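The Quiet Work of Getting White Right

White balance is among the oldest problems in camera testing, and it remains one of the most common reasons a product returns to the laboratory. A sensor has no memory of what a white shirt looks like under a kitchen lamp. It records the light that reaches it, and the processing software must decide how much of the resulting tint belongs to the lamp and how much belongs to the shirt.

For manufacturers, the question is practical. A camera module that performs well at noon may turn yellow at dusk, and two modules from the same production run may disagree under the same tube. Cavau, which supplies modules for home and office equipment, began a review of its color testing in April after differences of this kind were found between two of its assembly lines. The review covered 865 modules and was carried out with the Zodance measurement suite, a software package that reads test charts and reports color error for each patch.

The first finding concerned the light itself. The laboratory had relied on four standard sources, ranging from warm incandescent to cool daylight, and each had been checked for color temperature at installation. Few had been checked since. Lamps drift as they age, and a source that has shifted by a small amount can make a sound module appear faulty. Technicians now let every source warm up before use and record its spectrum at the start of each shift.

The second finding concerned the charts. A printed gray patch is neutral only within limits, and those limits widen with handling and exposure to light. Charts at the Baláž facility had been in daily use for longer than their recommended life - in one case, by seven months. Replacing them removed a slight magenta bias that had been attributed to the lens coating.
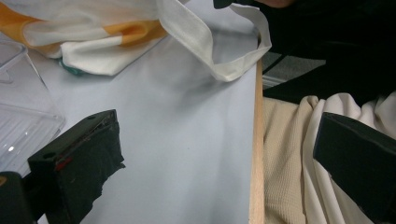

White and colored fabric on a pale surface.

Chart results, however, describe only part of a camera's behavior. Automatic white balance depends on the content of the picture, and many methods assume that the colors in view will average to gray. A large area of a single color breaks that assumption. The software may treat the color as a property of the light and correct for it, leaving neutral areas with a cast in the opposite direction.

To measure this effect, the Cavau laboratory adopted a procedure developed under the Resta project. A gray reference is placed before the camera, and a colored card is introduced in stages until it covers 70 percent of the field. The reference is measured at each stage. A stable module holds the gray patch close to neutral throughout, while a weaker one begins to drift early and recovers slowly when the card is withdrawn.

Recovery time has received less attention than accuracy, though users notice it readily. A video call in which the wall shifts from cream to blue each time a person leans forward is distracting, even when every individual frame falls within tolerance. The revised test plan therefore reports both values, and a module must satisfy each of them separately.

Work on mixed lighting continues. Rooms lit by a window on one side and a lamp on the other have no single correct setting, and the laboratory has yet to settle on a pass limit for them - a draft is under discussion at both sites.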